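Trevar cell

The Trevar cell is a two-armed robot workcell built by the Plistness workshop in Ilport and used for bench handling of small cases, boxes and hand tools.

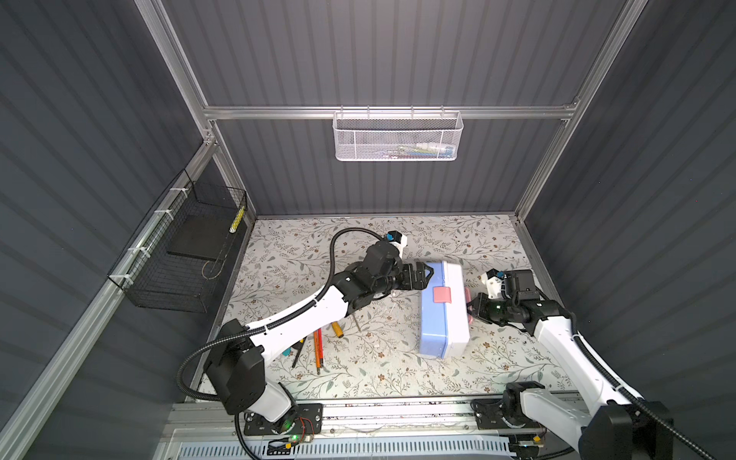

It is the second cell of its type at the site. The first, known as the Mackay cell, used a single arm and was taken apart for parts when the Trevar cell came into use.

Construction

The cell is an open-fronted enclosure made from aluminum extrusion, with dark gray corrugated panels closing the back and both sides. The extrusion carries nearly everything else in the cell. Both arms are bolted to the front rail on black mounting plates, and baskets for small items hang from the frame at the back and on the left. The left basket is held with cable ties, which are cut and replaced whenever it is moved.

The floor is a printed mat with a floral pattern. Earlier mats were plain, and the wrist cameras had trouble judging distance over them. Effie Forsyth, who designed the cell, tried several household prints before settling on one with leaves and small flowers.

Arms and grippers

The arms are white with black joint housings, and each ends in a black gripper. A small camera sits on top of each wrist. Cables run outside the arms in black hoses, which leaves them easy to change but means that they have to be given enough slack for the wrist to turn. On the left arm the hose is set in a high curve over the wrist. A hose that is clamped too short pulls on the wrist connector and is the most common cause of lost camera signal in the cell.

Setup

Setup begins with the arms powered down. The bolts on both mounting plates are checked first, then the hoses are followed by hand from base to wrist and any clamp that has slipped is put back. The mat is pulled flat to the back wall and front rail.

With power on, the arms are moved to their rest position and left there for 20 minutes before the cameras are aligned. Alignment is done with a plastic case in the middle of the mat, within reach of both grippers. Each gripper is brought to its own side of the case, and the camera views are compared with stored ones. If either view is off by more than 9 pixels the camera bracket is loosened and reset – the arm itself is not adjusted at this stage.

Maintenance

Gripper pads are wiped daily and replaced after 1000 closing cycles. Mounting bolts are retightened every 50 hours of running. The ventilation grille below the front rail is vacuumed at the same time, as lint from the mat collects in the slots.

Wiring at the left mounting plate is inspected weekly. The thin wires there are exposed, and a loose one was traced in February as the source of repeated stops on the left arm. A cover was drawn up afterward but has not been fitted, as it would block access to the base cable.

See also

Mackay cell
Plistness workshop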